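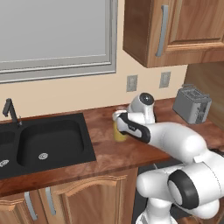 Carmela Paredes wrote in to say that the water tubes in last month's staircase garland were too short, and that the hydrangea had started to flag by mid-afternoon. She had measured one of the tubes after the strip-out and found that it held less than a third of what a mophead of that size drinks in a working day. She asked whether we would print the tube sizes and fill volumes along with the stem lists in future. We will, and this month's notes on the Tukstead lobby installation have been written up with that in mind.

Tukstead is a four-story office building with a double-height lobby, a revolving door on the street side and a supply vent directly over the reception desk. The contract calls for one large suspended piece, changed four times a year, and a smaller desk arrangement changed weekly. The November change was the first one built on the new hanging frame, and most of what follows concerns the frame, the water supply and the conditioning of stems before the install.

The frame

The old frame was a single welded ring. It was strong enough, but it had to go up in one piece, which meant the lift had to be booked for the whole evening and the piece had to be greened in the air. The new one is in four curved sections that bolt together on the floor. Each section carries its own mesh and can be loaded on a bench at the workshop, wrapped, and moved flat in the van. Assembly on site took 16 bolts and one wrench.

The finished diameter is 220 centimeters. We kept the same two ceiling points as before, with a short spreader bar between them so that the load is shared evenly even if one side is heavier. Weigh every section after it has been loaded and watered, and write the figure on a tag wired to the section itself. Do not use the dry weight. On this job the difference between dry and watered was large enough that two sections had to trade places to bring the ring level.

Mesh was folded chicken wire, two layers, tied at every hand's width with paper-covered wire. Ties that are only at the corners let the mesh belly out once the stems are in, and the underside of a suspended piece is the side that people look at. The lower layer was lined with flat moss before any foliage went in.

Foliage went on in this order: smilax for the outline, then ruscus, then short pieces of leatherleaf to close the gaps. Smilax does not need a water source for a one-week event but it does for a longer display, and it looks its worst where it crosses the supply vent. We stopped it short on that side and used preserved ruscus for the last stretch. From the floor the change of material is hard to pick out.

Water supply

Up to 200 stems in the ring were on tubes at any one time. The rest were either preserved or dried. The rule we now use is simple. Roses, lisianthus and spray carnations go in the standard tube. Hydrangea, viburnum and anything woody with a wide head goes in the long tube, and hydrangea gets a second long tube if it sits on the vent side, with the stem split and one half in each. This is fiddly and it doubles the time for those stems. It did bring the hydrangea through to the first refresh.

Tubes were filled with a syringe through the cap after placement. Filling before placement is quicker, but caps leak when a tube is pushed through mesh at an angle, and a leak over a stone floor is a slip hazard. After filling, leave the section on the bench over brown paper for an hour. Wet spots on the paper show which caps need to be replaced.

For the refresh visits we tried the Turkavix lance, a long wand with a narrow tip that allows refilling from a stepladder. It reaches. The trigger is stiff and the flow is hard to judge from below, and two tubes were overfilled on the first visit. It has been kept in the kit, with a note to use half pulls.

Conditioning

All fresh stems came in two days before the install. The sequence was as follows. Boxes were opened and stood in the cold room for an hour before cutting. Foliage was stripped from the lower half of each stem. Roses were cut on a slant and put in clean buckets with flower food at the strength printed on the packet. Hydrangea stems were cut, dipped in alum and stood in deep warm water, and the heads were misted and covered with a damp cloth overnight. Lisianthus was left in its sleeves until it had taken up water, because the necks bend if the heads are allowed to hang while they are still soft.

Buckets were washed with diluted bleach and rinsed twice. We have gone back to this after a trial with the Drudomport tablets, which left a film on the sides that had to be scrubbed off in any case. Other shops may have softer water and better results.

One bucket of viburnum did not recover. The stems had been cut too young and the heads were limp at the end of the second day, so the whole bunch was discarded and the gaps were filled with extra lisianthus. The recipe had allowed a small margin for this. It should have allowed more, and the order for the winter change has been adjusted.

The desk arrangement

The reception desk has limited depth, and the building asks that nothing stand in the sight line between the seated staff and the door. The vase is therefore low and wide. We use a pin holder set in floral clay, with no foam. The November design was five stems of amaryllis cut short, with magnolia leaf turned to show the brown side. Amaryllis stems are hollow and split at the base in water, so each was taped once around the cut end before it went on the pins. Water was kept shallow.

Solène Lefèvre asked whether a thin cane inside the stem would do the same job as the tape. It does a different job. The cane stops the stem from folding under the weight of the head, and the tape stops the base from curling. Tall amaryllis should have both. At desk height the cane can be left out.

Cost and waste

The client budget for the suspended piece includes $1000 for fresh material, and the November change came in under that even with the lost viburnum. Labor ran over by two hours, nearly all of it spent on the split hydrangea stems. The four-part frame saved more than that on the lift booking.

At strip-out, fresh material was separated from wire and tubes on the floor of the loading bay and bagged for compost. Tubes were counted back into their crates, washed and dried cap side down. Moss was kept damp in a lidded tub for use in the winter change. Paper-covered wire was discarded, as it rusts through on second use.

Notes for the winter change

The ring will be built on the same frame with the Mathew hooks in place of wire ties at the section joints. The hooks can be opened with gloves on. Fir and cedar will take the place of smilax, so the watered weight will be higher and the sections must be weighed again. The vent side will be fully preserved or dried. Install is set for 7 p.m., after the lobby closes, and the sections should be loaded in the van in reverse order with the tags facing the doors.

Tube sizes and fill volumes for both changes will be listed with the stem recipe on the back page of the next issue.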